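Sullov Phone Packing Set

README for the packing task folder. Maintained by Milagros Bermúdez. Last revised in April.

What this is

Sullov is a set of recordings of one small job: getting a phone, its clear plastic tray and a cardboard box from "laid out on the table" to "packed and closed." It covers the objects, the table they sit on, the order of the steps and the notes written for each run. Recordings from the Vunari shelf-stocking job are kept in their own folder and have their own README.

There are 249 runs in this release. Of these, 14 are marked incomplete in the notes. They are left in on purpose, and the notes say at which step each one stopped.

Objects

Phone. A white smartphone with rounded corners and a thin white bezel. It stays switched off during runs, so the screen is dark. No SIM, no account, no personal data of any kind.

Tray. Clear plastic, rectangular, shallow. The phone goes in face up. The tray is easy to lose against a pale table, especially at midday, and its edges are often the only part that shows well. If you are drawing outlines, follow the edges and leave the inside alone.

Box. Brown cardboard with four top flaps and a white printed label on the front. The label is stock from Tiongson, who supplied the boxes, and its text has no connection to what is packed. Boxes were replaced when the flaps went soft at the fold. A replacement is noted in the log with the word "newbox."

Table and room

All runs use the same large table with a light beige top, next to a wide window with trees outside. The blinds stay up. Light changes a good deal through the day, and the leaves put moving patches on the far half of the table in the late afternoon. We did not try to even this out. Runs made before 9 a.m. are flatter and a little blue.

The table is wiped down before each session with a dry cloth only. Spray left streaks that showed up as marks in the first batch, and that batch was dropped.

Steps in a full run

1. Start. Box open toward the back, flaps out, label facing front. Tray flat near the middle. Phone beside it.
2. Pick up the phone by its long sides.
3. Set the phone in the tray, screen up.
4. Lift tray and phone together.
5. Lower both into the box.
6. Fold in the short flaps, then the long ones.

No tape is used. A run is complete when all four flaps are down and stay down for three seconds.

The start layout is not measured. Box, tray and phone are placed by eye and the gap between phone and tray varies from run to run. In 63 runs the tray starts to the right of the phone; in the others it starts to the left.

Files

runs/ – one folder per run, numbered from 001
notes/ – one plain text file per run, same number
log.txt – object changes, box replacements, cleaning, light
splits/ – lists of run numbers for training and testing

The test list has 70 runs. It was drawn by session, so no session appears in both lists. Please keep it that way if you make your own.

Notes format

Each notes file has a line for the step reached, a line for light (flat, bright, patchy) and a free line. The free lines were written by whoever was on shift, mostly Florencio Gallardo and Bouchra Fahmy, and they do not follow one style. "Tray slid" and "tray walked" mean the same thing. "Tipped" always refers to the box. Spelling has not been corrected.

Step names used in the notes:

start
phone_up
phone_in_tray
tray_up
in_box
closed

Sample 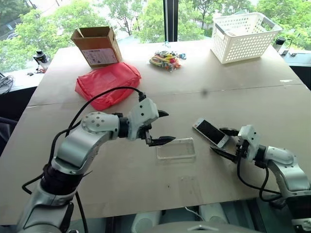 Step phone_up: phone lifted at a tilt, tray empty, box open behind.

Known problems

The tray picks up fine scratches over time. Early runs have a clearer tray than late ones, and log.txt gives the run where it was swapped.

Reflections on the phone screen can include the window. Treat bright shapes on the screen as reflections and do not label them as display content.

In a few runs a box flap springs back up after the three seconds. These count as complete under the rule above. Eugeniusz Kwiatkowski has argued for a longer wait, and the next release will probably use one.

Step 6 is the shortest on paper and the slowest in practice. If you only need the tray and phone part, cut at in_box and you will save a lot of space.

Not covered

Other phones, other trays, taped boxes, chargers, paper inserts. A version with a printed insert was started under the name Varerex and is not ready to share.

Use

Free for research and teaching. Keep this README with any copy. If you change the step names or the test list, say so in your own notes.

Corrections go to Maximiliano Miranda. Include the run number and the step name, and quote the line from the notes file if the mistake is in the text.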